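How a parcel finds its way

Logistics is the work of moving things from one place to another and storing them in between. A tin of beans, a bicycle and a library book all need it. This page follows one parcel from a warehouse in Cloltutbridge to a house in Urkau.

The order
When somebody buys a puzzle from a shop called Gistier, a message goes to the warehouse. The message lists the item, the number wanted and the address. A computer checks that the item is in stock and gives the order a number.

Picking and packing
Each shelf in the warehouse has a code. The code gives the aisle, the shelf and the position on the shelf. A worker called a picker reads the code, goes to that place and takes the item. Leanne Haslam is a picker at Gistier. Her part of the building has 43 aisles.

The item is then packed. The box should be only a little larger than the item, as empty space in a box takes up room in the lorry. A label with a barcode is stuck on the top.

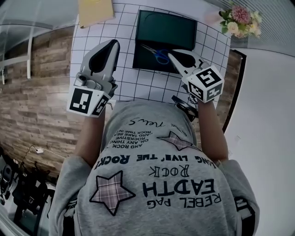
Why does a parcel need a barcode?
The stripes stand for a number that a scanner can read very quickly. Each time the parcel is scanned, the computer records the place and the time.

Sorting
A lorry takes the parcel to a sorting centre, called a hub. The hub at Cuesta has one long moving belt and 54 chutes. Each chute serves a different area. A scanner above the belt reads the barcode, and a small arm pushes the parcel into the correct chute.

The last mile
The final part of the journey is called the last mile, even when it is longer than a mile. A van may visit many streets in one day. Patricio Toledo plans the routes for the Urkau vans. He puts the stops in an order that keeps the driving distance short.

Words to know
Stock: the goods kept in a warehouse.
Hub: a place where parcels are sorted.
Route: the planned path of a vehicle.
Freight: goods carried by lorry, train, ship or aeroplane.

Text by Inmaculada Urquijo. Last checked March 19, 2026.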